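Visit report: Damex brush works and writing room, Villa

The Damex works occupies two floors of a former print shop on the east side of Villa. The lower floor holds hair preparation and head tying. The upper floor holds handle finishing, inspection, packing and a writing room for customers. I visited in January with a group of five paper and brush buyers. The tour started at 9 a.m. and ran until shortly after noon.

Our guide was Kobe Van Damme, who manages production. He took us through the process in the order the material moves, starting with raw hair. Goat hair arrives in bundles, sorted by length. Weasel hair is stored separately in a cooler room. Humidity in both stores is logged by hand on a sheet next to the door, and the target is 56 percent.

Hair preparation

Incoming hair is soaked, combed and degreased. Damex uses ash powder and a warm iron for degreasing, which is slow but leaves the tips intact. Broken and reversed hairs are picked out with a small knife. Van Damme puts the loss at this stage at 20 percent by weight for goat and somewhat less for weasel. Rejected hair is sold on for glue and paste brushes.

The sorted hair is blended on a wet board, folded and combed again until the mixture is even. A core is rolled first, then wrapped in a thin outer layer of finer hair. The heads are tied with thread while damp and left to dry on trays. The base of each head is then sealed with heat. Heads with a crooked tie are cut open and the hair goes back to the board.
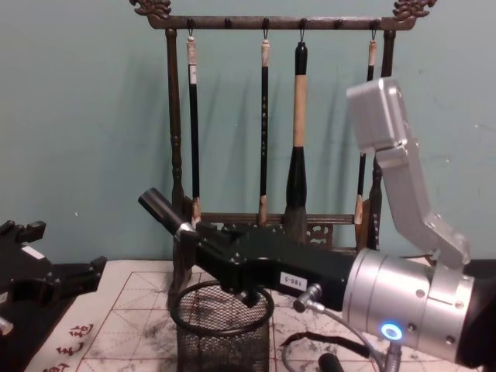
Handle finishing takes place upstairs because the dust would contaminate the hair. Blanks come in already turned from Mesarico, a supplier across the river. Each blank is bored at one end, checked for straightness by rolling it on a glass plate, and matched to a head. The fit should be snug before any glue is applied. Van Damme said most warranty returns are loose heads, usually from brushes washed in hot water.

Inspection and packing

Every finished brush is dressed with a seaweed starch, shaped between the fingers and stood to dry. An inspector looks at the point, the taper and the seat of the head. The lighting at this bench is good, but the bench itself is too low for a standing worker and two of the staff had raised it on blocks. Packing is done in plain card tubes. The house line is sold under the name Rurum, and larger brushes are made only to order.

I asked about lead times. Stock sizes ship in 2 weeks. Orders for large goat brushes depend on hair length and can take a season.

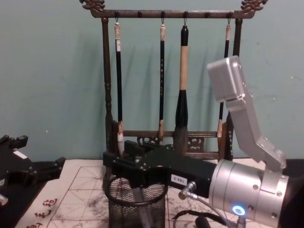

Storage was discussed at some length. The company advises hanging brushes tip down after rinsing so that water drains away from the glue line. Brushes laid flat tend to dry with a bend, and brushes stood upright in a jar while wet hold moisture at the base. Caps should be thrown away after purchase, as they trap damp and break the outer hairs when pushed back on.

Water-writing cloth is recommended for beginners and for trying out an unfamiliar brush. The strokes fade as the cloth dries and no ink has to be washed out afterward. It gives a fair idea of spring and water capacity. It says little about how a brush behaves on absorbent paper, where the drag is higher.

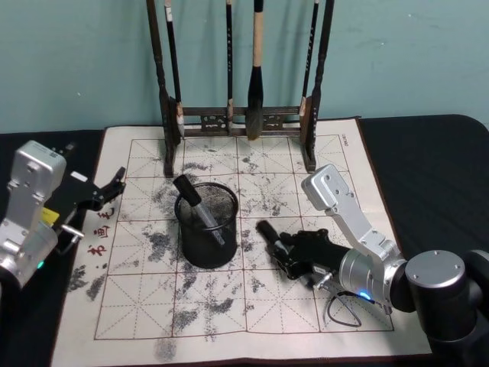
Practical notes for visitors

Tours are by appointment, mornings only. The stairs to the upper floor are steep and there is no elevator. Photography is permitted upstairs and restricted in the hair stores. Parking behind the building is limited, and the bus stop on the main road is closer to the entrance. Seconds are sold at the front desk, cash only.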